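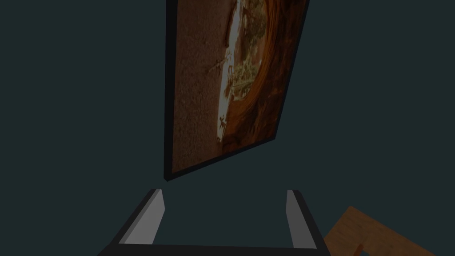

Gresby cell, simulated side: gripper fingers open, canyon print on the wall.

About Gresby

Gresby sets up and looks after small robot cells for workshops and training schools. We have 22 cells under contract. Most have one arm and one parallel gripper, and every one of them has a simulated copy that we keep up to date along with the real machine. The cell people ask about most is our own, so we use it on this page to explain how we work.

Our cell

We built the cell in the old Besnard building and named it Stulomura after the street. It has one arm, a two-finger gripper with replaceable pads, and a wooden work surface. The controller cabinet stands outside the guard fence, where it can be opened without walking past the arm.

The simulated copy came second. Lorena Navarrete built the first version from hand measurements, and it was wrong in enough small ways that we measured everything again. Since then the rule has been that any change to the cell goes into the copy before the cell is handed back. That includes changes to the fingers, the pads, the mounting plate and anything fixed in the area the arm can reach.

Setting up

A new setup starts with the base. We check that it is level, torque the bolts, mark them with paint and write the values in the cell log. The gripper goes on next. We close it on a gauge block, read the gap at the tip and at the root of the pads, and shim the fingers until the two readings agree.
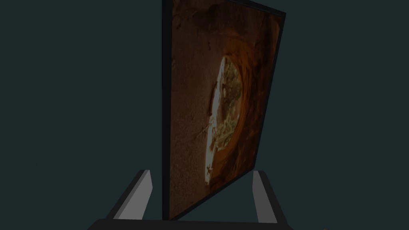

The tool center point is taught after that, never before, since shimming moves it. We touch the same pin from 6 directions and compare the results. If one of them is out, we look for a loose finger screw first and a bad approach second. It is usually the screw.

Then we run the slow program. The arm goes through its full range at low speed with the fingers open, and a person stands at the stop button the whole time. We run the same program in the copy and compare joint positions. A setup is signed off when both agree and the customer's operator has run it alone.

Looking after it

Pads are wiped at the end of every shift and changed as a pair. Mixing an old pad with a new one makes parts sit off center, and people then try to fix it in the program. Finger screws are checked weekly. Cables get a look at the wrist and at the elbow, where they wear first.

The service sheet has 27 lines. It used to have 69, and people were ticking boxes without reading them. We cut it down last March and moved the rest to the yearly inspection.

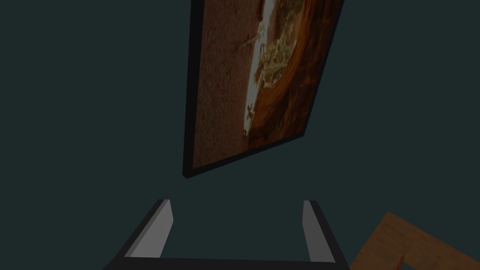 Leandro Salinas would have cut it further. The lines on cabinet filters and fence hinges, he says, belong to whoever runs the building, and a service tech's hour is better spent on the gripper. We have left them in for now.

Repairs

When a cell stops, we ask for the log and the last fault code before we ask for photos. Many stops can be repeated in the copy, and that tells us which parts to bring. Spare fingers, pads and shims for all current cells are kept at our Travska store. Cables are made up to length when they are ordered.

Contact

Service questions go to the workshop desk. Please have the cell number ready. It is on the inside of the cabinet door.

Page last updated March 27, 2026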